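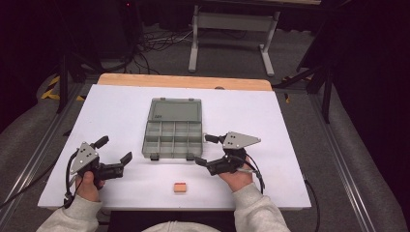 Wellard Tandem Paragliding Flight with Dastora Air

Regular price $229 weekends, $209 mornings before 10 am
Optional video and photo package: add $79
Gift certificates available

Have you ever stood on a hilltop with the wind in your face and wished you could just keep walking? Our tandem flight is pretty close to that! You and your pilot take a few running steps down the grassy launch at Clarkholm, the wing lifts overhead, and off you go over the Wellard valley (on a clear morning you can see all the way to the reservoir, and the cows don't seem to mind us one bit).

The launch sits 2,202 feet up and the landing field is a little more than 1,000 feet below it, so even on a calm day there is plenty of sky to enjoy. Most flights last between 15 and 29 minutes depending on the lift. If you love the idea of spirals and swoops, tell your pilot before launch and they'll be delighted. If you would prefer to float along gently and chat the whole way down, they'll be every bit as happy with that.

What's included

Tandem flight with a certified pilot
Helmet, harness and flight suit
Ground lesson, 20 minutes
Van ride up to launch and back to your car

Who can fly

Passengers must weigh between 90 and 220 pounds, clothes and shoes included, and be able to jog a short way on uneven ground. Anyone under 18 needs a parent or guardian to sign the waiver in person. Please call us before booking if you're pregnant or have had a recent back, knee or shoulder injury, and we'll talk it over with you.

What to wear

Sturdy shoes that cover the ankle, long pants and a light jacket, even in summer. It gets surprisingly chilly up there! Glasses are fine under the helmet. Leave hats and loose jewelry in the car.

Your pilots

Pilar Villalba has been flying this valley for 21 years and still grins on every single launch. Bình Đoàn joined her after teaching solo students on the coast, and he's wonderful with nervous first-timers.

Weather and rescheduling

We fly from February through the end of October, wind permitting. Your pilot will call by 7 am on the day of your flight. If we can't fly, you can pick another date at no charge or have your money back. Changes on your side are free up to 48 hours ahead. After that, there is a $40 rebooking fee per person.

Groups of five or more, please phone the office and ask for Quyên Khương to set up your flight times.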